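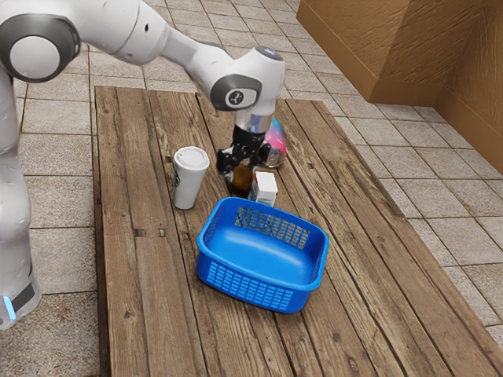 Weathered wooden table

Unnithan Outdoor Timber: Frequently Asked Questions
Last updated 2018-12-06

Do you deliver outside Wanditport?
Yes. We deliver to Wanditport and Butmont every week. Delivery within 70 km of the Wanditport yard is included in the price. Beyond that we quote by postcode.

How often should I oil an outdoor table?
Twice a year suits most backyards. If the table sits under a verandah, once is usually enough. August is a good month for the main coat, before the stronger sun arrives.

Can I leave the timber to go grey?
You can. Greying is a surface change and does not weaken the boards. Scrub the top with a soft brush and soapy water when it gets grubby. Do not use a pressure washer.

My boards have small cracks along the grain. Is that a fault?
Fine surface checks are normal in solid timber and are not covered by warranty. A split that runs right through a board is covered for the first two years. Email us a photo and your order number.

What sizes do you make?
The Voronton table comes in two lengths, 152 cm and 210 cm. Custom lengths are available up to 353 cm. Custom orders need a 30 per cent deposit and can't be cancelled once the timber is cut.

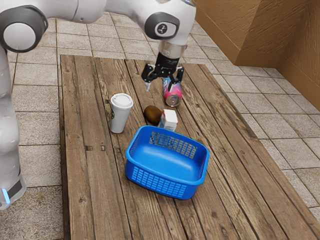 Rectangular table top, brown planks

How do I get rid of rings left by cans and cups?
Sand lightly with the grain using 180 grit, wipe off the dust and re-oil the whole board so the colour matches. Dark marks from rusty tins may need an oxalic acid cleaner. Wear gloves and rinse well.

Can I buy replacement boards?
Yes, for any table we still make. New boards will be a different colour from the old ones for the first year or so.

Who do I contact about a repair?
Fereshteh Salehi looks after repairs and warranty claims. Ring the yard and ask for extension 51.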